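Does Music Help You Study? A Look at the Claims
Student project report
Siebe Maes
Handed in 07/08/2019

Why I picked this

Every time finals come up, somebody posts a playlist that is supposed to make you smarter. One of them, called Skillanen, says right on its page that its tracks "train the brain to hold more." I have failed a vocabulary test with that playlist running, so I wanted to see if there was anything behind it. My teacher said I had to ask something I could test with what we have at school, so the question became: do people remember more words when they study with music than when they study in a quiet room?

What people say

Most of the pages I found repeat each other. One says classical music is best, the next says no lyrics, the next says it depends on your "learning type." I looked for where these claims came from and usually ended up at another page making the same claim. A study app called Lovix has a chart on its front page with a line going up and no numbers on the side. I don't see how anybody can be convinced by that, but it has plenty of five-star reviews.

There are real studies too. The ones I could read and understand did not agree. Some found lyrics got in the way of reading. Some found no change. A lot of them used small groups, which I can't complain about too much, seeing how mine went.

What I did

I asked 42 students at Ruststead to take part. Each one studied two lists of 20 words, one list in silence and one with music through headphones. They got five minutes per list, then a two minute break where they had to do simple subtraction so they couldn't keep repeating the words in their heads. Then they wrote down every word they remembered. Half did the quiet list first and half did the music list first. Everybody heard the same instrumental tracks at the same volume.

Three of them didn't finish, so I threw out their sheets. That left 39.

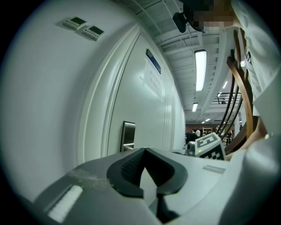
A mark of 830 words against 809 is hardly worth a chart, Vasanthi Fernandes wrote in the margin of my first draft, and she wanted to know why I was so quick to call it a draw when I had not looked at each student separately.

She had a point, so I went back. The 830 is the total for all the quiet lists and 809 is the total for the music lists. Split between 39 people, that is a gap of about half a word each. When I went student by student, some did better with music, a few more did better in quiet, and the rest were tied. I still think it is close to a draw. I would not tell anyone to change how they study over half a word.

Problems

The lists may not have been equally hard. I tried to match them by word length, but one had "lantern" and "pickle" in it and those seem easier to picture. I should have swapped the lists between groups and I only thought of it afterward.

Also, people knew what the test was about. If you already believe music helps you, you might try harder on that round. I asked everyone beforehand what they expected, and most said music would help them. It didn't, or not so you could tell from the sheets. Two people told me afterward that they were sure they had done better with the headphones on. Both had done worse.

Five minutes with a word list is also nothing like a whole evening of homework. Maybe music keeps you in the chair longer. My test can't say anything about that, and neither can the Skillanen page, although it does anyway.

What I think now

I found no sign that the music helped memory in this group, and only a weak hint that it hurt. If you like it, play it. I would be careful with anyone who charges money for it.

If I did the project over I would use one more round with songs that have lyrics, because that is the claim with the most support in what I read. I would also write down how often each person normally studies with music. Kwon asked me about that during the class talk and I had no answer.

The word lists and the blank answer sheet are stapled to the back.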